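オープンデーで手持ちグリッパーの実演をする手順

私はNoltaという小さいグループで、ロボットに教えるための作業データを集めています。十月に、普通の家の居間を借りてオープンデーをしました。次に同じことをする方のために、準備と進め方を書いておきます。日本語は勉強中ですので、おかしい文がありましたらお許しください。

1.机の準備
机は、立ったまま手が届く高さのものを選びます。表面が暗い色の机だと、明るい包装の物が見やすいです。ふたの開いた段ボール箱を一つ、手前に置きます。箱のふたは全部外側に倒してください。立っていると指が引っかかります。

2.物を選ぶ
お菓子はとても便利です。小さい袋、ねじった包みの飴、缶など、形と硬さが違うものを混ぜます。見学の方も名前を知っているので、説明が短くなります。全部をきれいに並べる必要はありません。家の机らしく、少し散らかっているほうが練習になります。

3.持ち方を見せる
最初に説明する人が一回やります。力を入れないで、手首を軽くしておきます。二本の指は上からまっすぐ下ろし、青いパッドの間に物が来てから閉じます。 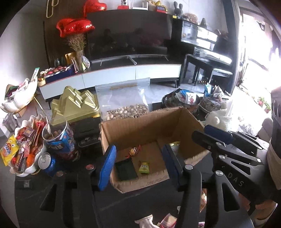 急いで閉じると、袋の端だけをつかんで落とすことが多いです。箱の壁に近い物は少し難しいので、初めての方には真ん中の物からお願いします。平たい袋は、指で少し押して向きを変えてから取ると楽です。

4.見学の方にやってもらう
一人の時間は13分にしました。前半は自由に触ってもらい、後半は「箱から出して机に置く」だけを繰り返します。Turunenから来たEino Suominenさんは、飴より平たい袋のほうが面白いと言って、時間が終わっても続けていました。後ろの方が待っていたので、時計は見える所に置くべきでした。

5.記録の確認
作業は一回ずつ区切って保存します。私たちはPlekleyという自作の表に、物の種類と、取れたか落としたかを書きます。この日の記録は688回分になりました。目標は100回でしたから、大変うれしかったです。前の分と合わせて1737回です。失敗した回も消さないで、印をつけて残してください。

6.よくある質問
「ロボットはどこですか」とよく聞かれます。人が手で見せた動きを、後でロボットの学習に使うことを最初に話しておくと、皆さん安心して試してくれます。子どもさんには両手で持ってもらい、大人が横で支えます。

7.片付け
パッドは乾いた布で拭きます。砂糖がつくと滑り方が変わるので、次の回の前にも見てください。床に落ちた包み紙も忘れずに拾います。

お問い合わせ:Nolta 見学係 | © Nolta | ページの先頭へ戻る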